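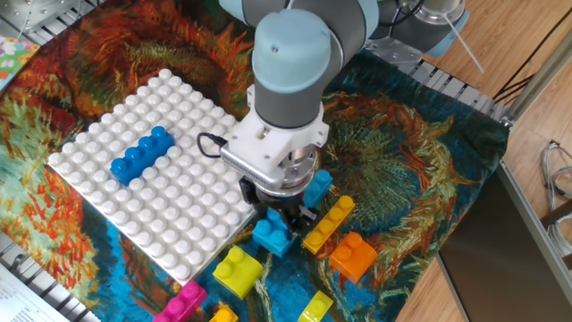 机械臂软件在更换工件布局之后，是否必须重新编写运动程序？
只要感知、规划与控制三层之间的接口保持稳定，更换布局时仅需更新目标描述文件，运动程序无须重写。

Nultasier 软件组发布积木装配控制栈新版本
2024年10月5日

Nultasier 软件组现向各合作单位通报积木装配控制栈的最新进展。本次发布涉及感知、任务规划、末端力控及日志工具四个部分，新版本自即日起在内部代码库开放，合作单位可凭既有账号获取。原版本继续维护至下一次正式发布，期间仅修复影响安全的缺陷，不再增加功能。

控制栈沿用 Drarkovari 项目确立的分层结构。感知模块输出每一块积木的类别、平面位置与朝向，并附带置信度；任务规划模块读取目标描述文件，生成抓取与放置的先后次序；运动规划模块据此求解无碰撞轨迹；底层控制器负责轨迹跟踪与接触力调节。各模块通过统一的消息格式通信，任何一层均可单独替换或离线重放。目标描述文件采用纯文本格式，内容包括积木规格、目标凸点坐标与允许的朝向，操作人员经简短培训即可自行编写。

一、感知模块

感知模块的主要改动是将底板位姿估计与积木检测分离。原版本把底板视为固定不动的参照物，底板一旦被碰动，后续放置便会整体偏移。新版本在每次抓取前重新估计底板的平面位置与转角，再将目标凸点坐标换算至机器人坐标系。换算结果写入日志，供事后核对。

背景干扰是本阶段测试的重点。按照测试规程，积木检测须在图案复杂、色彩与工件接近的台面上进行，不得以纯色台面的结果代替。 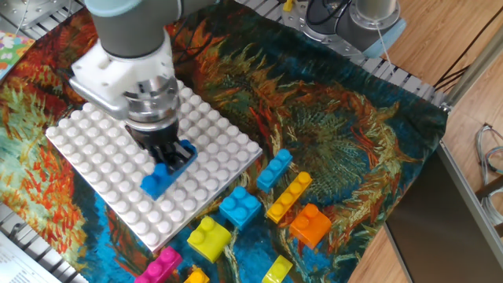

放置动作的难点集中在凸点对齐。目标位置以凸点坐标表示，而夹爪的运动以毫米计，两者之间的换算误差会直接反映为积木倾斜或卡滞。测试中底板并不与台面边缘平行，蓝色积木由黑色夹指夹持，斜向压在白色底板中部偏下的位置，夹指的朝向须随底板转角一并旋转，否则积木的长边无法与凸点行列吻合。新版本将转角补偿由任务规划层下移至运动规划层，使末段下压轨迹与底板法线保持一致，上层只需给出凸点坐标。

二、末端力控

下压阶段采用位置与力的混合控制。法向按力控制，力阈值设定为15牛；平面内两个方向保持位置控制，并允许小幅柔顺。当法向力提前达到阈值而高度尚未到位时，控制器判定为未对齐，随即抬升2毫米，执行一次小范围螺旋搜索，然后再次下压。若仍未到位，则终止本次放置，将状态上报任务规划模块，由后者决定重试或跳过。

夹指松开的时机亦作了调整。原版本以高度作为唯一的松开条件，新版本要求高度与法向力同时满足，并在松开前短暂保持。该项改动使单次放置的用时略有增加，软件组认为在现阶段可以接受。对节拍有严格要求的单位，可在配置文件中缩短保持时间，但须自行完成验证，并将验证记录随配置文件一并归档。
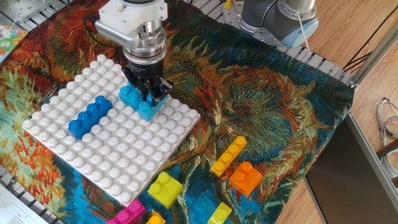

力控参数按积木规格分组存放，不同规格可使用不同的阈值与搜索半径。参数文件附有版本号，控制器启动时会与代码版本比对，两者不符时拒绝运行。各单位在迁移时请勿直接沿用旧参数文件，应使用随版本提供的转换脚本处理，并逐项检查转换报告中标记为“待确认”的条目。

三、任务规划与工具

任务规划模块新增了邻接约束检查。当目标位置紧邻已放置的积木时，规划器会预先计算夹指张开后的占用空间，若与相邻积木重叠，则改变放置次序，或选用另一抓取朝向。次序调整的依据会记录在计划文件中，以便审阅。对于任何次序均无法满足的目标，规划器在执行前即给出提示，并列明发生冲突的凸点坐标。

与 Mkhize 实验室联合开发的重放工具同时更新。该工具可将一次任务的感知结果、规划轨迹与力信号按统一时间轴对齐，逐帧查看，并导出指定区间供离线分析。Rosov 仿真接口亦已接入，规划结果可先在仿真环境中运行，通过后再下发至实机。仿真与实机共用同一份目标描述文件，无须另行转换。
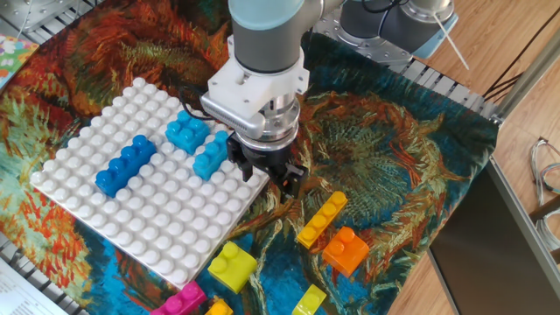 在9月进行的内部验收中，软件组共执行11组装配任务，首次放置成功率为95%。未成功的放置主要出现在邻接位置，相关日志已整理为回归测试数据，纳入每次代码合并前的自动检查。验收所用的目标描述文件与参数文件随版本一并提供，各单位可据此在本地复现测试流程。鉴于各单位的夹爪与相机型号不尽相同，上述结果仅适用于软件组的测试配置，不宜直接作为其他平台的性能指标。

四、迁移安排

各合作单位迁移时，请依次完成以下工作：备份现有配置，更新消息格式定义，运行参数转换脚本，重新标定相机与机器人的坐标关系，最后在降低速度的条件下执行一组基准任务。基准任务未通过的，应暂缓切换，并将重放文件提交软件组。

目前已知的限制有两项。其一，积木被夹爪遮挡时，检测置信度会明显下降，规划器将等待机械臂退出视野后再更新位置。其二，双臂协同功能仍处于开发阶段，本版本只支持单臂执行放置任务，另一机械臂须停放于预设的安全位姿，其关节占用空间由运动规划模块作为静态障碍处理。

问题报告与改进建议请通过代码库的问题登记页面提交，并附上版本号、配置文件及对应时段的日志。

Nultasier 软件组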